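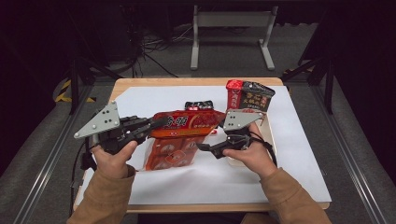
Rote Snacktüte auf weißem Papier

Folie 2: Sehr geehrte Damen und Herren, der Comicverlag Urquijo legt im März den neunten Band der Reihe »Skultari« vor. Die Erstauflage beträgt 2.000 Exemplare.

Folie 3: Die Handlung kehrt nach Lerkville zurück — kurze Pause, Titelseite zeigen.

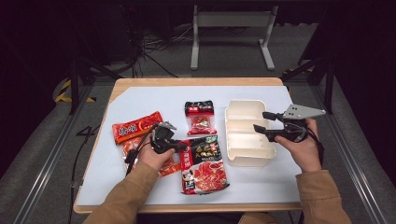
Ist Band 9 ohne Vorkenntnisse lesbar?
Der Einstieg gelingt, da ein Prolog die Belagerung von Prullis zusammenfasst.

Folie 4: Auf die Farbgebung der Nachtszenen hinweisen. Danach 20 Minuten Aussprache.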